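Teaching by Remote Hand

At the Misness workshop of Ditumbridge, the working day begins at 7 a.m. with a calibration routine and a printed schedule of tasks. Each operator is assigned a station, a task board and a quota of demonstrations. The operator moves, the robot follows, and every joint position is recorded together with the view from the robot's head.

The institute adopted this method after two years of writing motion programs line by line. Programs of that kind remain in use for palletizing and for machine loading, where parts arrive in fixed positions. Small assembly work proved less forgiving. A peg a few millimeters out of place was enough to stop a sequence, and each new part required another round of code. In May the institute's technical board approved a transfer of staff from programming to demonstration, and the first boards were laid out the same month.

The current exercise concerns small blue parts and a white board printed with outlines and holes. The operator is asked to pick up a peg, carry it to its position and release it, with no corrections made afterward in software. A full set for one task consists of 500 accepted demonstrations.
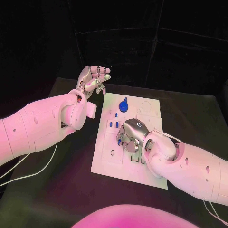
What Makes a Good Demonstration

Operators are trained for 10 days before their recordings are admitted to the collection. The opening sessions are devoted to pace. New operators tend to hurry the approach and then hesitate over the part, and a robot trained on such recordings repeats the hesitation. Instructors ask for one continuous movement, a clear grasp and a withdrawal that leaves the neighboring parts undisturbed.

Failed attempts are kept in a separate archive. Of the 989 demonstrations recorded for the first peg task, 110 were set aside by reviewers, most of them for a grasp that was corrected too late. The institute's guidelines allow a recording to contain an error, provided that the recovery is deliberate and complete. Reviewers at Charvát, the engineering office that shares in the work, apply the same rule and exchange their notes with Misness at the end of every month.

The choice of end effector is also under study. A jointed hand follows the operator's own fingers closely and can hold a part in several ways. A parallel gripper offers fewer choices, and operators generally learn it sooner. The institute records tasks with both, and has postponed any decision on a standard until the peg tasks and the larger cylinder tasks can be compared on equal terms. The comparison will be published in Grillen, the institute's technical bulletin.
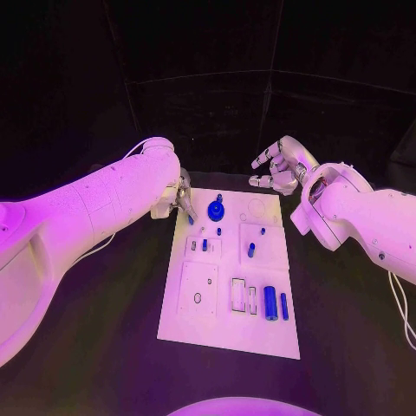 Dušan Říha takes the view that the comparison should extend to the operators themselves. Two people given the same task will produce recordings that differ in speed, in grip and in the path taken, he argues, and a collection drawn from a single skilled operator may teach the robot little about parts that arrive at an unfamiliar angle. He would prefer a larger group of operators, each contributing fewer demonstrations.

The institute has accepted the proposal in part. Stations will rotate among operators from the next task onward, and the review form will carry a field for the operator's level of training. The quota for each task is unchanged.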